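The Orange Box

The man from Nustley had told Shabnam Ghumman that the snacks would sell themselves. She had written this down, because she liked to keep a record of what people told her.

It was May 2022, and the shop in Maltden had been hers for nine weeks. It had been her uncle's for thirty years before that. He had left her the lease, the drinks cooler, a ring of keys that fit almost nothing, and a drawer of invoices marked Pirzada, which was the name of the wholesaler and also of the family that had been cheating him since before she could drive. That was how her uncle told it. Shabnam had her doubts. Her uncle had also believed the bank was cheating him, and the dentist.

"They move," said the man from Nustley. He had set a sample on the counter and was turning it so the front faced her. "You put them by the register and they move."

"Where do they move to?"

He laughed. He thought she was being friendly.

She picked up the box. It was orange, very orange, with round badges all over it like a general's coat. There was a big 5 on one of them.

"Five what?" she said.

"Sorry?"

"It says five. Five what?"

He leaned over to look, and she could see he had never looked before. "That'll be part of the promotion," he said.

"What promotion?"

"There's always a promotion." He took out his phone and wrote something on it, or pretended to. "I can find that out for you."

She wrote that down too.

Her aunt came in at noon with rice in a steel container and stood eating it over the newspapers. She had opinions about the box. She thought it was cheerful. She thought the shop could use something cheerful, now that the window was full of mousetraps and phone cards.

"It's a box," Shabnam said. "It's mostly box. Shake it."

Her aunt shook it. "There's something in there."

"I didn't say it was empty."

"Your uncle would have ordered a hundred."

"My uncle ordered 898 calendars in December," Shabnam said. "I found the invoice. We have over 800 left."

Her aunt considered this. "They were nice calendars," she said, and went back to her rice.

It was true about the calendars. They were in the back room, stacked to the height of the light switch, each one with a waterfall on the front. A man had told him that they would sell themselves. She didn't have that in writing, but she would have bet the drinks cooler on it.

In the afternoon it rained and hardly anyone came. She sat on the stool with the order form. Nustley wanted a minimum of two cases. The second case came at a discount, and the discount, when she worked it out on the back of an envelope, was smaller than the delivery charge on the second case. She did the sum again in case she had been unfair. She hadn't been. There was a line at the bottom about a display stand, free with any order, and another line under it, in smaller type, about a deposit on the display stand.

She looked up Zastum, the company that was supposed to make the things. Its website had a photograph of a field and a paragraph about families. It had a telephone number ending in 2214. She dialed it, and a recording thanked her for her passion for snacking.

"I don't have one," she told the recording.

A boy came in, ten or so, soaked to the knees. He bought gum. While she was making change he saw the box beside the register and his whole face went toward it.

"Are those the new ones?"

"Are they?" said Shabnam. "What have you heard?"

"They're really good."

"Have you had them?"

He thought about it. He was an honest boy, or he was too wet to lie. "My cousin has," he said.

"And what did your cousin say?"

"He said they're okay."

She pushed the box across the counter. "Go on, then. It's a sample. Take it home and tell me what the five is for."

He had it off the counter before she finished.
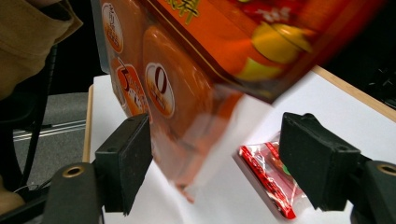
The box on its way past, badges and all.

She didn't expect him back. People who said they would come back were a category she had stopped counting on, along with the man about the freezer and the woman who was going to return the umbrella. She filled in the order form for one case, crossed out the two, and wrote her initials beside the change. Then she crossed out the display stand.

The man from Nustley called before closing. He had her form in front of him. He sounded hurt.

"The minimum is two," he said.

"I saw that."

"Everybody in Maltden is taking two."

"Who?"

There was some rustling. "I'd have to look into that," he said.

"And the five?"

"I'm waiting to hear back on the five."

Shabnam turned to a fresh page. Across the street the boy was sitting on the low wall outside the laundromat with another boy, probably the cousin, and the orange box was open between them. They were eating steadily. Neither of them looked especially happy, but they didn't stop.

"One case," she said into the phone. "Call me when you know."

She hung up, wrote down the time, and went to bring in the newspaper rack.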